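Can I back out of a dealer add-on package after signing but before the car arrives?

4 min read

I ordered a car through a dealer in Clorkport and signed the buyer's order in August. The car is still at the port and I haven't signed any finance papers. I put down a deposit of $600.

When I got home and read everything again I found a line for a Fustex paint and fabric protection package at $1,000. The salesman did mention it while we were going over colors, but the way he said it I thought it came with that trim. It is a separate line with its own initials box, and yes, my initials are in the box.

I called and he told me the package is "already assigned to the vehicle" and can't come off. The car isn't even on the lot, so I don't see how anything has been applied to it. He also said that if I cancel the whole order I may lose the deposit.

I still want the car. I just don't want the package. Is he right that it can't be removed? And does it matter that I initialed it?

3 answers

Answer 1 - marked as most helpful

I worked in the finance office at two dealerships, the last one for 6 years, so I've seen this from the other side of the desk. I am not a lawyer and the rules depend on your state.

A protection package like that is normally a product the dealer sells on top of the car. It usually comes as a kit and a warranty booklet, and the detail shop applies it when the car is being prepped for delivery. Until then the line can be taken off the order by anyone with the authority to reprint it. Your salesman probably doesn't have that authority, and he may be paid a commission on it. Ask for the finance manager or the sales manager.

Send an email first so you have it in writing. Keep it short. Something like: "I am requesting removal of the paint and fabric protection package, $1,000, from my order. Please send a revised buyer's order without it. I do not authorize the product to be applied to the vehicle." Then call the next morning. Before 11 is best, managers are tied up with deliveries in the afternoon.

Your initials do matter. They show you agreed to the line, so don't go in saying you never saw it. Say you've changed your mind about an optional product that hasn't been delivered. Most managers would take it off and keep the car deal.

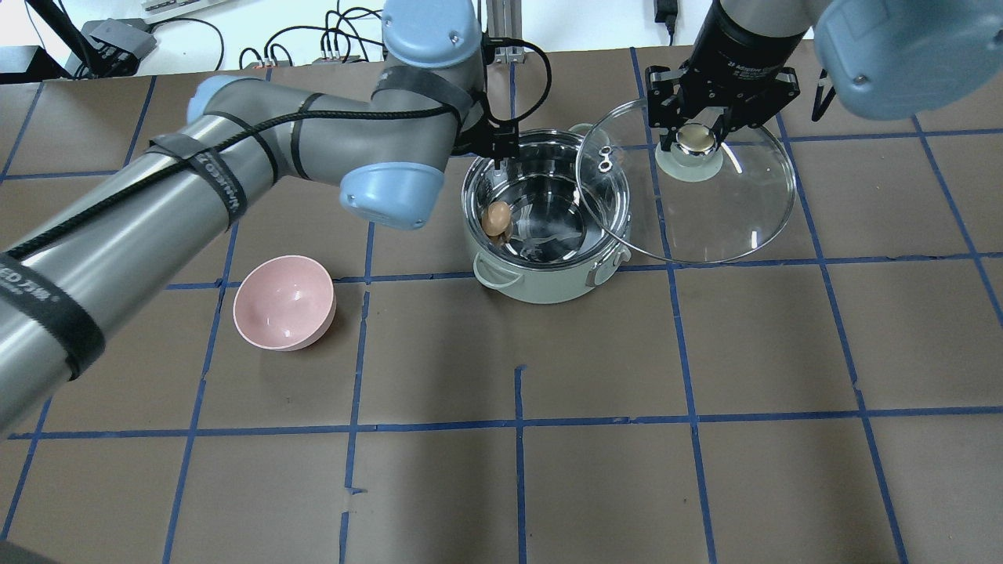
A brown egg in a green pot

On the deposit, look at the back of the buyer's order, or page two if it's a newer form. There should be a paragraph on cancellation. Some say the deposit is refundable until the car is delivered, some say the dealer can keep part of it. If all they gave you was a receipt, read that too. But don't lead with canceling. Once you say that word they stop working on the add-on and start working on keeping the deposit.

One more thing. When you go in to sign the final contract, check that the package hasn't come back under another name. "Appearance care" and "environmental protection" are common ones. Compare the total to the revised order and don't sign until the two match. If they don't, ask for a new printout and wait for it.

Answer 2

Same thing happened to me at Harley Auto Center, only mine was nitrogen in the tires and door edge guards. The guards were already on the car, so they wouldn't take those off the bill, but they dropped the nitrogen after I emailed the manager. It took 46 minutes on the phone and most of that was hold music.

If they won't move on it, ask if they'll take the same amount off the price of the car. Mine offered floor mats instead. I didn't take them.

Also check whether your package comes with a warranty booklet. My sister bought one with her car and the booklet said it could be canceled for a refund within a set number of days. I don't know if Fustex does that.

Answer 3

just cancel and go to another dealer. Wihongi Motors didn't add anything to mine, price on the sheet was the price I paid. if they keep the deposit file a complaint with the state

Comment from the original poster

Thanks. I emailed the sales manager using the wording in the first answer and he wrote back that he will send a revised order. I don't have it yet. The back of my form says the deposit is refundable "prior to vehicle allocation" - does anyone know if a car sitting at the port counts as allocated?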